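Section 4: Folding on the table

This section covers folding clothes at the sorting table before they go onto the Boltmont shelving. It applies to the Maltivthorpe room and to any household that has borrowed a Mazza folding kit for home use. Washing is covered in Section 2 and drying in Section 3. Mending is in Section 6.

4.1 Before you start

You need a flat table, clean dry hands and the clothes. The card folding template in the kit is optional. Most people use it for their first few shirts and then put it back in the bag.

1. Wipe the tabletop with a barely damp cloth and let it dry fully. Bare wood holds moisture in the grain longer than you would expect, and a damp patch will mark dark cotton.

2. Run your palm over the surface. If you feel a rough spot, sand it lightly or move your folding area along. Knit fabric catches on very small splinters.

3. Choose one corner at the back of the table for the stack. The upper left corner suits most right-handed people. Keep the centre clear.

4. Bring over only a small batch at a time. The rest stays in the basket on the floor.

Note: Do not cover the table with a towel or blanket. Jersey fabric grips the pile of a towel and will not slide, and the sleeves end up crooked.

Caution: Check that every garment is dry at the seams, the neckband and the underarms. These dry last. A shirt folded damp will smell musty by Friday if you put it away on Monday night.

4.2 Laying out a T-shirt

Plain T-shirts are the bulk of what comes across the table, so learn them first. Dark colours are harder than light ones. Creases and seam lines do not show up well on black cotton, and you will rely more on your fingertips.

1. Hold the shirt by the shoulder seams and give it one firm shake away from the table.

2. Lay it front side down with the neck pointing away from you. If your shirts have a small logo at the chest that you want on top at the end, this is the side that must start underneath.

3. Pull both sleeves out to the sides until they lie flat.

4. Smooth from the middle of the back out to each side seam, then down to the hem. Use the flat of the hand.

5. Check that the side seams run down the sides. Cheaper shirts often twist in the wash and the seams creep around to the front. Ignore the seam in that case and work from the shoulders. 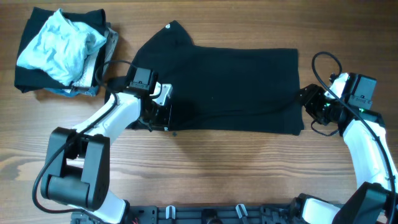
If the neckline keeps bunching, the shoulders are too close together. Take hold of each shoulder near the sleeve seam and draw them apart until the neckband lies flat by itself. Do not press the bunched part down and carry on. It will still be there after the last fold, and the finished shirt will rock on the shelf.

Sewn-in tags at the side seam should point inward before you fold. A tag left sticking out does no harm but tends to get pulled when someone takes the shirt from the stack.

4.3 The basic fold

The basic fold gives a flat rectangle that stacks. It takes five movements.

1. Bring the right side in to the middle of the back, folding on a line that runs from halfway along the shoulder straight down to the hem.

2. Fold the sleeve back on itself so that it lies along the panel you have just folded in.

3. Repeat for the left side. The two panels should meet or overlap slightly. A gap down the middle makes a thin spot in the stack.

4. Smooth the long strip you now have from neck to hem.

5. Bring the hem up to just below the neckband, smooth again, and turn the shirt over.

For drawers, fold once more to make a smaller packet. For open shelves, stop at step 5. The shelves were set out for a template width of 254 millimetres, and shirts folded to that width go four across with room for a hand between them.

Note: Extra-large shirts will come out wider than the template if you fold at the middle of the shoulder. Move the fold line in toward the neck.

Note: Long sleeves are folded the same way, except that the sleeve is brought down along the body in step 2 and doubled back if it passes the hem.

4.4 Getting a straight edge

Most untidy stacks come from the first fold line. If that line wanders, every later fold follows it.

1. Pinch the cloth at the shoulder end of the line and at the hem end.

2. Pull gently in both directions until the cloth between your hands goes straight.

3. Keep the tension on while you lower the panel.

4. Let go of the hem end first, then the shoulder end.

Wood grain is a useful guide. Set the long edge of the garment along the grain lines and you will see straight away where it drifts.

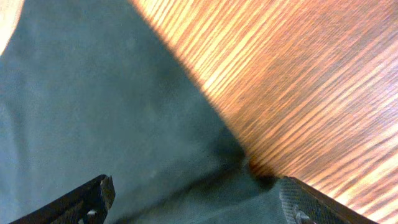
Heavier cloth needs a bit more time at this stage. Canvas, thick cotton and fleece spring back when you let go, so hold the fold down with a flat hand for a few seconds before moving on. Do not run a fingernail along the fold to sharpen it. That leaves a shiny line on dark colours, and the line can take several washes to come out.

If an edge curls under near the corner, slide two fingers beneath it and sweep outward. Tugging at the corner from above usually drags the whole layer with it, and then you have to start the panel over.

4.5 Doubled layers and ridges

A ridge is a soft raised line across a folded piece. It means that the lower layer has shifted or that there is slack trapped between the layers.

1. Open the last fold only. There is no need to go back to the beginning.

2. Smooth the lower layer from the middle out.

3. Lay the upper layer back down from one side to the other, the way you would put contact paper on a shelf.

4. Press with both hands flat.

If the ridge comes back in the same place, look for something inside: a sock, a tissue, a drawstring, a rolled cuff. Check the pockets too, if the garment has any.
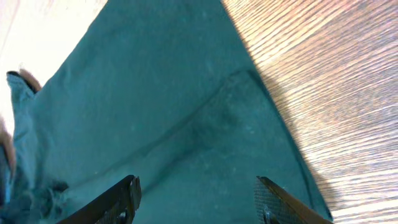 Lint is easiest to deal with at this point, while the piece is open in front of you. Use the brush from the kit and stroke in one direction only. Tape also works, although it leaves a slight residue on fuzzy fabrics in hot weather. Garments that come out of the dryer covered in lint should be shaken outside first, otherwise the lint goes from the garment to the table and on to the next shirt.

Caution: Do not use the lint brush on printed logos or transfers. Stroke around them.

4.6 Building the stack

Put the stack together by weight and by how well each piece holds its shape.

1. Start with the largest and firmest folded piece. A dark folded garment makes a good base and does not show dust from the tabletop.

2. Add jeans and other denim next, with the thick folded edge facing you.

3. Add T-shirts and other knits on top of the denim.

4. Finish with light or slippery items. Anything with trim or a delicate print goes near the top, turned so the trim does not rub against a zipper or rivet.

5. Stop at 10 items. Taller stacks lean, and they are awkward to carry down the hall.

Pieces that you have not decided about can sit loosely on top of the stack while you work. Go back to them before you carry anything away. A crumpled piece left on top overnight sets its wrinkles and will need to be steamed or washed again.

Keep light colours away from new dark denim, even when both are dry. Indigo rubs off. If you have no choice, put a sheet of plain paper between them.

Note: The stack will creep forward as you add to it. Push it back into its corner from time to time so that it stays out of your folding area.

4.7 When a fold goes wrong

Shirt will not lie flat after shaking: it was left in the dryer too long after the cycle ended. Hang it for an hour, or mist it lightly and let it dry on the rack before folding.

Sleeve keeps sliding out: the sleeve was not doubled back in step 2 of the basic fold. Open that side and redo it.

Finished shirt is wider at one end: the fold lines were not parallel. Use the card template for the next few shirts.

Finished shirt is lumpy in the middle: the panels overlap too far. Move both fold lines outward by a finger's width.

Cloth drags on the table: the surface is damp or sticky. Wipe it and wait.

When a shirt has been folded wrongly twice, spread it right out again and begin from 4.2. Trying to rescue it by adjusting corners takes longer. Keep the other clothes in their corner while you do this so that you have the full width of the table for the body and both sleeves. 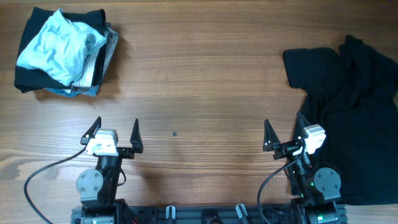 Before laying the next garment down, sweep the middle of the table with the side of your hand. Crumbs, thread ends and bits of grit get pressed into cotton and can be hard to spot on a dark knot or in the grain. If you are not sure whether a mark is dirt or part of the wood, rub it with a dry cloth.

4.8 Finishing up

1. Carry the stack with one hand underneath and one on top.

2. Place it on the shelf with the folded edges facing out.

3. Put the template and brush back in the Mazza bag. The template goes in first, flat against the back.

4. Wipe the table again.

5. In the Maltivthorpe room, write the number of finished items on the sheet by the door. Last December's total was 1,198 and the shelves were full, so please check for space before you bring in a large batch.

Replacement templates and brushes are kept in the Plilusska cupboard beside the dryer. If the cupboard is locked or a template is cracked, leave a note for Stefaniia Yatsenko with the kit number on it.

Go to Section 5 for towels, sheets and fitted sheets.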